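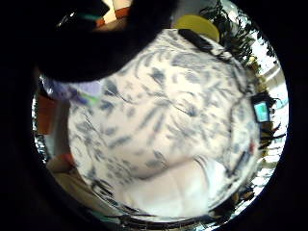 Workshop notebook / Table work

10 October 2025

Cloth day again. Wálter Lozano spread the leafy blue one on the table, which Taipe dislikes more than any other cloth we own. It wants plain edges and gets fronds going every which way. Pale fabric near the window doesn't help, as the blinds let in whatever light they fancy.

Target for the autumn is that Taipe does the straight folds and we do the rest. "The rest" has grown a bit since April. It now includes smoothing, turning, squaring up, fetching Taipe's cables from under our feet and agreeing with the tablet when it asks if we're still there.

Log says 205 folds attempted this week, 19 sent back to a person. Wálter says the 19 took him longer than the other lot would have by hand. I've asked him to write that down somewhere other than the kettle.
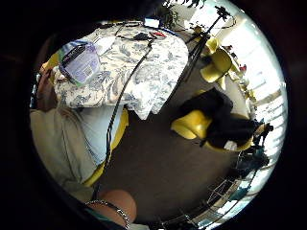

What has changed is the chat. Folding used to be done in pairs, facing each other, and you heard all the news by eleven. Now one of us sits at the table and the other minds the log, and I learnt of Wálter's new flat from the shift notes. He'd filed it under faults.

Wrists are better, mind. Two people have stopped wearing supports, and I'd not go back to doing the Prustater order by hand for any amount of gossip.

To do:
Ask Plusby if the prompt can be made less needy.
Try the cloth pattern side down.
Tape the long cable before Monday.
Put the pair rota back for mornings, see if output minds.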